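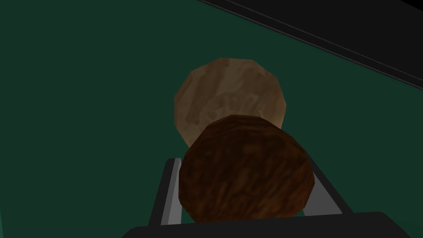
Reviews > Kitchen Automation

Tirncombe Burger Cell: Open Day Review
February 23, 2019
By Kendra Lévesque

Pekow held an open day at its test kitchen last week to show the Tirncombe, a robot arm and software package for small burger counters. I went for the afternoon session and got time with both the simulator and the real arm.

The day started with the simulator. Narayanan Murthy, who runs the software side, had it on a big screen and let visitors pick the task. Most of us asked for patty on bun, as it is the job a counter would buy this for. The food models are simple, with straight-sided outlines and a browned surface mapped on top. That is fine for practice runs. You can set up a new station in the software, try it, and change the layout before you move any equipment.

I liked the editor. Each move is a line in a list, and you can drag lines up or down. I built a short pick-and-place routine in 7 minutes with no help. The camera view was less useful. Once the gripper is down at the food, its own body hides part of what you are trying to line up, and I kept switching to the side view.

After the break, Sivaprasad Krishnan ran the real arm with cooked patties. It is slow. A person on a grill line would be well ahead of it. The two-finger gripper handled firm patties without trouble, but it squeezed a soft bun hard enough to leave dents. Krishnan said a lower force setting is planned for December. The fingers come off for washing with one latch each, and I had no complaints there.

The arm needs a clear counter and a fixed base plate. It weighs almost 200 pounds with the plate, so plan on a permanent spot. The software can be rented without the arm for $800 a year, and for now that is the part I would pay for. I would wait for the gripper update before ordering the rest.

Good: easy editor, quick finger removal
Not so good: slow, rough on soft bread, poor close-up view

Recent reviews
Bonden Countertop Fryer, Second Look
Reddy Dough Press
Two Days With a Ticket Printer
Open Day Notes: Pekow Dish Line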